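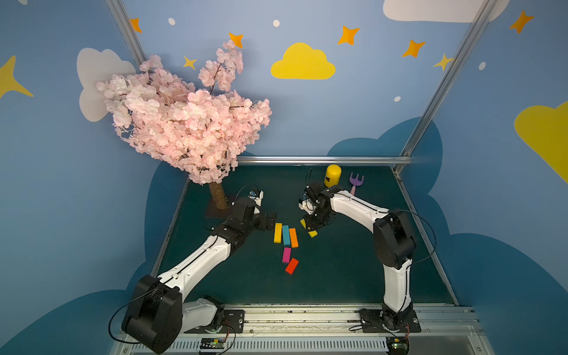 Lapointe, September

**Wooden blocks, coloured ones. How are you all storing / sorting / cleaning them?**

**tealtable** wrote:

Quick one, typing this on my break. Got the coloured blocks out again on the green table, sky backdrop up behind with the clouds and stars, blossom tree in its corner. Yellow, turquoise, orange, a pink and a reddy one. Plus the yellow tub with the rounded lid and the little lavender rake, which live at the back.

Three things really:

- sort by colour or just chuck the lot in together?
- marks on the paint, worth cleaning or leave?
- anyone bought the Bemby ones as top-ups? Do they match?

Ta

---

**mossgate** wrote:

Chuck them in together. Life's too short. We did colour sorting for a whole term and it was mixed up again by Monday teatime.

---

**plumbline80** wrote:

Disagree with mossgate, sorry. Sort them. A row is so much easier to set up if you're not rooting through for a blue. I do shallow trays, one colour each, 15 to a tray, lids on. Takes me no time.

Bemby top-ups: bought a bag of 100. Yellows fine, blues too dark next to our old set. Sent half back.

---

**mossgate** wrote:

"Takes me no time" says the person with trays and lids!! Where do the trays go?

---

**plumbline80** wrote:

On a shelf. Like everything else.

---

**tealtable** wrote:

ok ok. One shelf here and it's full. Did try the row idea though, three along the front, light blue in the middle, another yellow held up level on the right. Tub and rake stayed put.
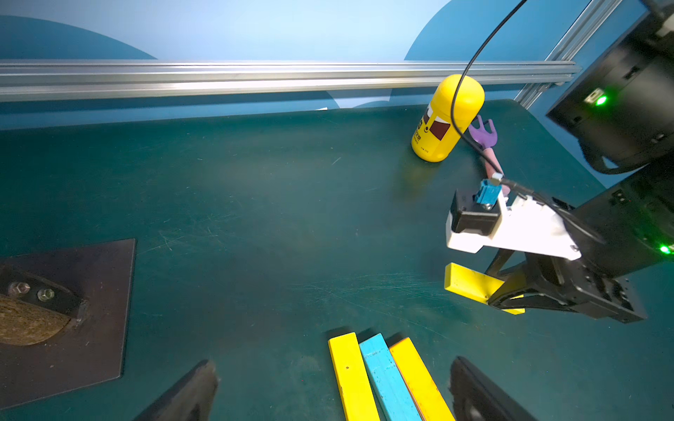 *Row of three, and the spare yellow. Table could do with a going over too*

Scratches on the top are bugging me more than the blocks now tbh. Anyone polished theirs out?

---

**quietkettle** wrote:

Leave the scratches. Matt top, you polish one bit and then you've got a shiny patch forever. Ask me how I know. Bought a mat from Nurnen in the end and just cover it when I want it to look nice.

---

**plumbline80** wrote:

Mats slide. Blocks on a mat that slides = blocks on the floor.

---

**quietkettle** wrote:

Mine doesnt slide. Got the rubber backed one.

---

**hobbin** wrote:

Shared cupboard person here, we've 3,105 blocks on the list at last count (yes I did the list, yes all of it). Colour sorting does not scale. We do by SIZE, big tubs, and only pull the colours out on the day. Losing one doesn't matter then either.

On marks: depends what the mark is. Pale patches on ours were usually bare wood coming through, wipe all you like. Grey smudges mostly come off.

---

**tealtable** wrote:

Size makes more sense than I wanted it to. Mostly the same size here tho so that's one tub, so that's mossgate's way with extra steps

Smudge wise it's the pink I mean. Pale bits one side and a greyish mark further along. The red is ok by comparison, goes quite orange where the light gets it.

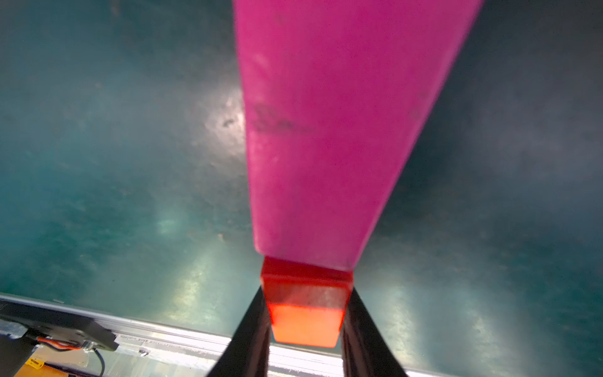 **Can you wash painted wooden blocks in the sink?**

Better not to, soaking can swell the wood and lift the paint, so use a barely damp cloth and dry them straight after.

---

**mossgate** wrote:

Agree with the cloth. Drop of washing up liquid if it's greasy.

---

**plumbline80** wrote:

Not washing up liquid, it left ours tacky. Provar do a wood soap, small bottle, goes on for ages. Bit dear.

---

**mossgate** wrote:

Tacky because you didnt rinse the cloth. Never had it in years of doing them.

---

**hobbin** wrote:

Pencil rubber on the grey bit first, before anything wet. Soft white sort. Gets about 80 per cent of ours off.

---

**tealtable** wrote:

Right. Rubber, then cloth, one tub, no trays (sorry plumbline). Leaving the pale bits. Will look at the Nurnen mat at payday, which size did you get quietkettle? Mine's got a rail along the back so cant hang over that side

---

**quietkettle** wrote:

The medium. You can trim it with scissors, just go slow round the corners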